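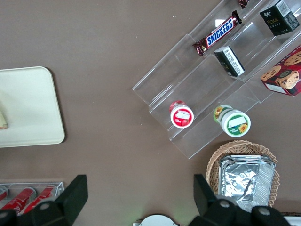 Setting Up and Checking the Tabletop Retail Cell

Brastine Automation Training Center
Cell maintenance procedures, Part 2: Table, fixtures and wrist camera
Issued Friday, February 3, 2023

Purpose

This procedure explains how to prepare the tabletop retail cell for a working session and how to return it to a known condition afterward. It applies to the single-arm cell with a two-finger gripper and a wrist camera. Operators should have completed Part 1, which covers power-up, the emergency stop and the arm's home position.

Before starting

Confirm that the arm is at home and that the controller is in manual mode. The speed override must be set to 20 percent or lower for every step in which a person's hands may be near the table. Do not rely on the software pause. Press the emergency stop before reaching under the gripper, and release it only after the table is clear of hands, tools and cleaning cloths.

The following are required: a dry lint-free cloth, a second cloth dampened with plain water, a hex key set, a torque driver, the Estetti alignment card and the session log.

Step 1. Clean the table and the clear fixtures

Remove all products and place them in the stock bin. Wipe the tabletop with the damp cloth, then dry it. Crumbs and grit under a tray will tilt it enough to affect a grasp near the edge.

Clean the stepped display stand and the can holder with the dry cloth only. Alcohol and window cleaner are not permitted on acrylic parts, as they may cause fine cracks along the edges. Fingerprints should be removed from the front lips of the shelves, where the camera is most likely to pick up glare. Some reflection from clear plastic is normal and is dealt with in Step 4.

Step 2. Inspect the gripper fingers

Move the arm to the service position and press the emergency stop. Look at each finger from the side and from the front. The flat pads must face each other squarely, without chips, lifted corners or residue from labels.

Check the fasteners at the base of each finger with the torque driver, using the setting printed on the cell's service plate. If a fastener turns, remove it, inspect the thread and refit it. A finger that has worked loose will usually show itself first as a sideways drift when the gripper closes on a small box.

Release the stop, open the gripper fully and close it slowly on the alignment card. The card should be held flat. If it twists, loosen both fingers, seat them against the shoulder of the mount and tighten them again in alternating order.

Step 3. Place the fixtures

The standard layout uses a display stand, a white tray, a can holder and a round basket. Place them in that order. The stand is set diagonally so that the gripper can approach each shelf without passing over the one above it. The open area between the tray and the stand is the transfer zone and must be kept free of products at the start of a session.

Press each fixture down lightly and check that it does not rock. Fixtures that slide under light hand pressure should be refitted with fresh gripping pads, listed in the parts cabinet under Vanach.

Load the products last. Candy bars and small boxes belong on the upper shelves, and lidded jars on the lowest shelf with the lids facing up. Cans lie on their sides in the holder. Foil trays are stacked in the basket with their rims aligned; a stack with crushed rims should be replaced, as two trays may lift together.

Step 4. Check the wrist camera

Switch on the room lights that will be used during the session and close the blinds. Move the arm to the overhead viewing pose and open the live view. Both fingertips should be visible along the bottom of the picture, one on each side. If only one finger appears, or if the two differ clearly in size, the camera bracket has shifted and must be reseated.

Look for bright highlights on the clear shelves. Where a highlight covers a product label, turn the lamp and leave the stand in position. Moving the stand invalidates the stored shelf positions and requires a full recalibration as described in Part 3.

Rotate the wrist through 90 degrees and back. The view should return to the same position. A visible offset indicates a loose bracket or a cable pulling on the camera housing.

Step 5. Run the verification cycle

Clear the area and select the program named Yordanov from the controller menu. The program performs 20 pick-and-place movements at reduced speed. Remain at the controller throughout. Stop the cycle if the gripper touches a shelf lip, drops a product or closes on an empty space.

Record the result in the session log. After a stopped cycle, repeat Steps 2 through 4 before trying again. If the second attempt also stops, tag the cell out of service and notify the maintenance desk.

Closing down

Return the arm to home, remove food products from the table and cover the fixtures. Leave the gripper half open so that the pads are not under load. Switch off the controller before the main supply.

The finger pads are replaced each September, or earlier if the inspection in Step 2 shows wear. Record the replacement date inside the front cover of the session log.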